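Mixing bowls: which ones to keep and how to look after them

Most kitchens end up with more bowls than they need. They come in sets, they come as presents, and the odd ones never quite stack with the rest. If the cupboard door no longer shuts properly, take everything out on a Sunday afternoon, put it on a clear surface and decide what gets used.

For ordinary cooking you can manage with 3 or 4 bowls: one large, one medium, and one or two small ones for eggs, dressings and bits of chopped onion. Anything chipped on the inside should go. A chip on the outside near the foot is less of a worry, but run a finger round it and check it will not scratch the shelf.

The material matters more than the colour or the make. Ceramic and stainless steel do different jobs, and it is worth having at least one of each. 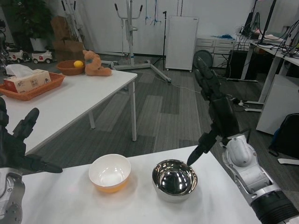

Kitchen basics: bowls and basins

A white ceramic bowl with some colour on the outside, like the orange-amber one next to the steel, can go straight from the worktop to the table. Ceramic is heavy enough to stay put while you whisk, and it holds its warmth for longer if you rinse it with hot water first. Use it for batter, for bread dough on a cold day, and for anything you want to serve in the same bowl you mixed it in.

Steel is light and does not chip. It changes temperature quickly, so it is the better choice for whipping cream or for cooling blanched beans in iced water. Put the bowl in the fridge for a quarter of an hour before you whip. A steel bowl also sits well over a pan of simmering water for melting chocolate, as long as the base does not touch the water. Hold it with a cloth. Do not put it in the microwave.

Stopping a bowl from sliding

Light bowls wander about on a smooth table. Wet a tea towel, wring it out hard, twist it into a ring and set the bowl inside. A square of rubber shelf liner does the same job and can be rinsed and used again. We have tried the Simetti mat, which grips well but picks up flour and has to be washed every time.

Marks on ceramic

Grey lines inside a white bowl are nearly always metal left behind by spoons and whisks. They look like scratches but usually come off. Make a paste of bicarbonate of soda and a little water, rub it on with a soft cloth, leave it for a few minutes and rinse. Tea and turmeric stains take longer. Fill the bowl with warm water and a spoonful of bicarbonate, and leave it overnight. Avoid scouring powder, as it dulls the glaze and the next stain will go in deeper.

If the bowl has been painted or tinted on the outside, test any cleaner near the base first.

Marks on steel

White spots are limescale. Wipe the bowl with vinegar on a cloth, rinse, and dry it straight away with a clean tea towel. Drying is what keeps the shine, so do not leave steel on the rack if your water is hard. A rainbow tinge from heat comes off with vinegar too. Wire wool will take off baked-on food, and it will take the polish with it. Soak the bowl instead, and use a nylon brush.

Salt should not be left standing in steel. If you salt aubergines or cucumber, do it in the ceramic bowl.

Storing them

Stack by size, steel at the bottom and ceramic on top, with a sheet of kitchen paper between each one. Do not stack more than you can lift out with one hand. Bowls with a wide rim need more room than you would think, so measure the shelf before buying another set.

If two steel bowls get stuck together, put cold water in the top one and stand the bottom one in warm water for a minute. They should come apart with a gentle twist.

From readers

Kirsten Sawatzky keeps a spare steel bowl under the sink for peelings and tips it into the compost after supper. She lines it with newspaper in summer.

Dong-hyun Moon asks whether a bowl can be used to prove dough without cling film. It can. Lay a dinner plate over the top, or use a damp tea towel and wet it again if it dries out.

Next page: wooden spoons, and when to throw them away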